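**Sorting a big tub of play blocks, by colour or by shape?**

**varil_mum**
I took on the toy shelf at our playgroup in Varilcombe in September and the blocks are a mess. One big tub, 632 blocks by the old inventory sheet, plain painted ones with no markings. Do you sort yours by colour or by shape? I have 6 grey bins to work with.

**Palitz70**
Colour. Children under four can put a red block in the red bin. They can't tell you what a prism is.

**clotier**
Disagree with Palitz70. Sort by shape. When they're building they want long ones or cubes and don't care what colour they get. We did colours for a year and every bin got tipped out to find the long pieces.

**Palitz70**
Ours get tipped out whatever we do. At least with colours they go back in the right place.

**Meriem Salem**
I'd go by shape too, but keep the bins shallow. Deep ones are no good, the small cubes all end up at the bottom. Also wash them before you sort. Warm water, a drop of washing-up liquid, dry on a towel overnight. Don't soak wooden ones.

**varil_mum**
Thanks. What about the purples? Some look nearly blue on top and I can't decide which bin they belong in.

**chavez_h**
Purple is purple, look at the sides. The top always looks paler under a ceiling light. A long one and then a cube, with a red block near the cube: 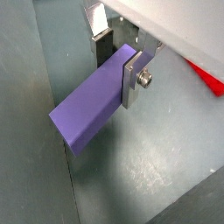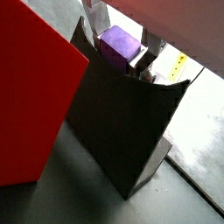

If you go with colours I'd put purple and blue in together and stop worrying about it. You'll run out of bins otherwise.

**clotier**
Or sort by shape and the question goes away.

**Palitz70**
Then you have half-cylinders and arches to argue over. Where do the triangles go?

**clotier**
With the other roof pieces.

**varil_mum**
I'm going to try shape until half term and see how it goes. Does anyone label the bins? I was going to draw round a block and tape the outline to the front.

**Meriem Salem**
Outlines work well. Cover them with clear tape or they'll be picked off by lunchtime.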